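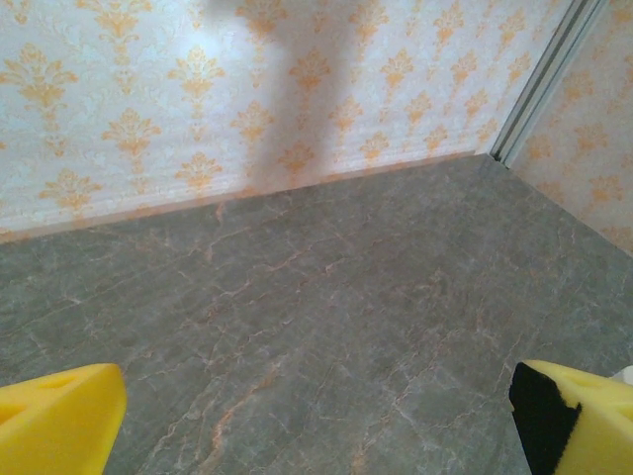 Care of Marble-Patterned Surfaces

Household Guidance Sheet 17
Prakside Home Advice Service
Updated 2026-05-10

A printed marble pattern is found on many smooth coverings used for floors, shelf liners, workbench tops and utility areas. The guidance on this sheet applies to printed coverings only. Natural stone requires different products and is covered on Sheet 3.

Before cleaning

Residents should first establish what the covering is made of. The supplier's leaflet, if it has been kept, will state the material and the cleaners that may be used. Where there is no leaflet, treat the surface as delicate and begin with plain water.

Orange and rust veins on a gray ground are easily mistaken for stains. Before any stain remover is applied, look at the mark in good light from two directions. A printed vein lies under the finish and cannot be felt with a fingertip. A spill or rust deposit often has a slight edge, and it may cross the pattern without following it. If there is doubt, press a damp white cloth on the mark for a short time and check the cloth for color. A clean cloth does not prove that the mark is part of the print, and scrubbing should still be avoided until the mark has been compared with a spare piece of the same covering.

Routine cleaning

Remove grit with a soft brush or a vacuum cleaner fitted with a brush head. Wipe with a well-wrung cloth and a little mild dish soap in lukewarm water, then wipe again with clean water. Dry the surface with a towel, working toward the door.

Scouring powder, steel wool and the green side of a kitchen sponge are not suitable. Steam cleaners should be used only where the supplier permits them. Wax and oil polish leave a film on most printed coverings, and on a dark or gray-green pattern the film shows as cloudy patches.

Dropped and lost items

Small objects are difficult to find against a veined pattern, particularly screws, beads and earring backs. Turn off the ceiling light and place a flashlight flat on the surface so that the beam runs across it. Low objects will cast a long shadow. Sweep toward a light-colored dustpan and go through the contents before discarding them.

For sewing, model making or minor repairs, lay a plain cloth or tray over the pattern before work begins. A tray with a raised rim is preferable where parts may roll.

Marks from furniture and equipment

Anything heavy that remains in one position may leave a dent or a discolored area. Place felt or rigid cups under legs, and lift the item when it has to be moved. Certain dark rubber feet stain vinyl permanently, and such stains cannot be cleaned away. Check under mats and feet every May, and replace any pad that has become sticky or hard.

Cords should be gathered up and kept clear of the walking area. Do not tape them directly to a printed surface, as the adhesive may lift the finish. If tape has already been used, warm it gently with a hair dryer on the low setting, peel it back slowly, and remove the residue with a cloth dampened with soapy water. 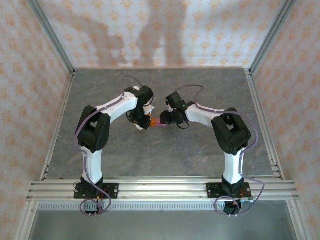 Ritva Heiskanen writes that the advice on tape came too late for her hallway, where a strip left down over the winter took a piece of the pattern with it. She asks whether the bare patch can be colored in, and adds that she has tried a felt-tip pen on an offcut and found the result worse than the damage.

The Service does not recommend pens or household paint for this purpose. The ink spreads under foot traffic and is difficult to remove. A small patch cut from a spare piece generally gives a better result. Lay the spare piece over the damage, match the veins, and cut through both layers with a sharp knife and a metal ruler. Where the covering is glued down in an older building, the work should not be started until the material below has been identified by a qualified person.

Storing spare pieces

Roll spare covering with the pattern facing outward and tie it loosely in two places. Store it indoors, away from radiators. Write the room and the product name on the back in pencil.

Printed copies of this sheet may be collected from Room 305.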